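业余的人，也可以认真一点

前阵子搬家，我收拾出来一大箱“曾经想学的东西”。尤克里里、半套木刻刀、一本写到第十四页就停了的德语练习册，还有一双只穿过两回的攀岩鞋。我坐在地板上翻了半天，一样也没舍得扔，最后又原封不动地搬到了新家。我先生从旁边走过，看了一眼箱子，什么都没说，这比说点什么还难受。

所以今天想聊聊爱好这件事。准确点说，是想替那些水平很一般、但又放不下的爱好说几句话。

我小时候学过乒乓球。在我们那个小城，学乒乓球不算什么特长，就跟会骑自行车差不多，是个孩子都能来两下。教练姓什么我都忘了，只记得他嗓门特别大，站在体育馆这头喊一句“重心！”，那头正在喝水的小孩都会下意识蹲一下。我练了两年，正手还行，反手稀烂，发球全靠运气。后来升学，就断了。断得也没什么戏剧性，某个星期功课多，没去，下个星期也没去，然后就再也没去。

三十岁以后我又开始打球，原因说出来有点好笑：公司楼下新开了一家球馆，名字叫 Kaltanance，招牌做得像卖护肤品的，我以为是美容院，推门进去想办张卡，结果里面噼里啪啦全是球声。前台问我打不打，我也不知道怎么想的，就说打。

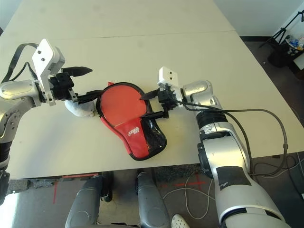 红色的球拍套，认球友有时候比认脸还快。

重新打球的头一个月，我每天都很生气。脑子里记得的动作，身体一个也做不出来。我明明知道该往哪儿站，腿就是慢半拍；我明明看见球来了，手却伸到了另一个地方。最气人的是旁边台子上有位头发花白的阿姨，穿着布鞋，几乎不挪步，把一个小伙子调动得满场跑。我看得入神，忘了接球，球打在我脑门上。阿姨回头冲我笑，说：“姑娘，看球，别看我。”

后来跟她熟了，才知道她也是退休以后才开始打的。我问她怎么练的，她想了想，说没怎么练，就是天天来。这话我当时觉得是敷衍，现在倒觉得挺实在的。

我发现身边很多人（包括从前的我）对爱好有一种奇怪的要求：要么就别碰，碰了就得有点名堂。学画画，三个月以后就有亲戚问你能不能卖钱；跑步，一定会有同事问你什么时候跑马拉松；烤个面包，朋友尝一口就说“你可以开店了”。大家当然是好意，可是听多了，人会慌。好像一件事如果不能通向什么地方，那它就是在浪费时间。

我有个德国朋友叫 Gisela Dreßler，拉大提琴，拉得真的很一般，她自己也这么说。她参加了一个业余乐团，每年四月演一场，观众基本上是团员的家属。我去听过一次，中间有一段圆号整个跑掉了，指挥居然笑了出来，全场跟着笑，然后大家从头再来。散场以后我问她，拉了这么多年，有没有想过要拉得更好一点？她很认真地回答我：当然想啊，所以我每天晚上都练。

我当时愣了一下。在我的想象里，一个承认自己很一般的人，应该是那种随便玩玩的态度，练不练都行。可她每天都练，练得比我上班还准时。一般归一般，认真归认真，这两件事在她那里一点都不打架！

这件事对我影响挺大的。我以前总拿“我就是玩玩”来保护自己。打输了，我就是玩玩；画丑了，我就是玩玩。这句话太好用了，好用到后来我真的什么都只是玩玩，什么都没玩出滋味来。那一大箱东西就是这么攒下来的。

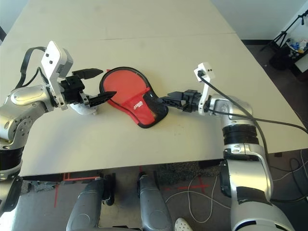
全文约2800字 · 阅读时间约9分钟

再说说装备的事，这个我憋了很久了。

网上特别流行嘲笑“差生文具多”，我也跟着笑过，可我现在有点想给买文具的差生翻个案。Finn Schmieder 是 Gisela 的邻居，做木工的业余爱好者，他有一把叫 Lindemann 的刨子，贵得离谱，买回来头半年就摆在架子上，谁来都要拿下来给人看。他太太气得不行。可是他后来跟我说，那半年里他每天下班经过架子都会看它一眼，看着看着就觉得自己是个做木工的人了，然后有一天真的就动手了。他做的第一样东西是个小板凳，四条腿长短不一，坐上去会点头。他现在还在用那个板凳，垫了一块纸板。

我觉得这里面是有道理的。人需要一点看得见摸得着的东西来提醒自己，哎，我还有这么一面呢。我的球拍就放在玄关，出门换鞋的时候一定会碰到它。有时候加班到很晚，明知道不会去打了，我还是会把它背上。背着它坐地铁，心情都不太一样（可能有点傻，但真的不一样）。

当然我也买过很多没用的。比如一个叫 Flelell 的练习软件，会员交了一整年，它每天早上给我推送一句鼓励的话，语气像一个特别积极的实习生。我忍了两个星期就把通知关了，再后来连图标放哪儿了都找不到。倒不是软件不好，是我受不了被打卡。一旦有了连续天数，我就开始为天数打球，断了一天比输了比赛还沮丧，索性不去了。你说这叫什么事。

所以我现在对“坚持”这个词也有点警惕。大家都说爱好贵在坚持，听着没错，可坚持听起来总像是在忍着什么。吃饭没有人说坚持吃饭，跟好朋友聊天也没有人说坚持聊天。我断过很多次球，出差断过，崴脚断过，单纯因为天太冷也断过。断了就断了，过阵子再去呗。球馆又不会跑，阿姨见了我还是那句“来啦”，从来不问我上哪儿去了。这个“从来不问”真让人舒服，我后来也学着这样对别人。

有读者留言问过我，那工作那么累，哪儿有时间搞这些？我没法替别人回答。有的人真的没有时间，照顾老人，带小孩，上两份班，这种时候再跟他讲爱好多么滋养人，简直是讨打。我自己最忙的那一年也是什么都没碰，下班回家往沙发上一倒，刷手机刷到睡着。那一年我不觉得自己懒，现在也不觉得。只是后来闲下来了，我发现手还是自动去摸手机，摸了一个多小时，抬头天都黑了，问我看了什么，一样也说不上来。那种空落落的感觉，比打球输了难受多了。

也有人说，水平一般的爱好没什么可分享的。这个我也不同意！我最爱看的恰恰就是一般人的分享。高手讲的东西我听不懂，他说“这里稍微带一下就行”，我怎么知道稍微是多少？可是一个跟我差不多烂的人跟我说，你接这种球的时候先别急着动手，先把脚挪过去，我马上就明白了，因为他昨天刚在这上头吃过亏。我们球馆有个小群，群名叫 Diltska，谁也不知道是什么意思，好像是建群的人手滑打出来的，后来就一直没改。群里天天都是这种烂人经验，谁谁谁终于接住了一个下旋，发个语音喊得整个屋子都听得见，下面一排人跟着高兴。

我父亲以前写毛笔字，写了一辈子，也没参加过什么展览。过年的时候给楼上楼下写春联，有一年把“福”字写小了，他自己左看右看不满意，半夜爬起来重写，第二天一早又去邻居家把旧的换下来。邻居说，哎呀老哥，哪有人看这么细。他说，我看。

我小时候觉得他这个人真较劲。现在我三十多了，周末的晚上一个人对着墙练反手，练到胳膊抬不起来，忽然就想起他半夜在客厅里铺纸的样子，灯开得很小，怕吵醒我们。

至于那一箱东西，我上个月拆开了。尤克里里送给了楼下的小姑娘，她妈妈现在可能有点恨我。攀岩鞋挤脚，卖掉了。木刻刀留着。德语练习册我翻到第十五页，讲的是怎么跟人约时间见面，我把答案填完，拍给 Gisela 看，她回我说错了两个，又问我四月来不来听她拉琴。

我说来，顺便让她提前告诉我一声，今年圆号还是不是那个人。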